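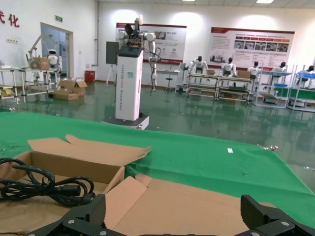

Step 3: Record your cable-in-a-box demos

Okay, now the fun bit! Set your box down on the green cloth with the flaps open and drop the cable in. Don't arrange it – you want tangles, and you want different ones every time.

Start recording, bring the gripper in slowly, pick up the cable, lift, hold for a second, stop. Then shake the box up and go again. I do 49 takes, grab a coffee with Svenja, then turn the box a bit before the next lot.

Fumbled a grasp? Keep it if you recovered (I tag mine "retry"), bin it if you dropped the cable on the floor. Once you hit 400 good ones, move on to step 4.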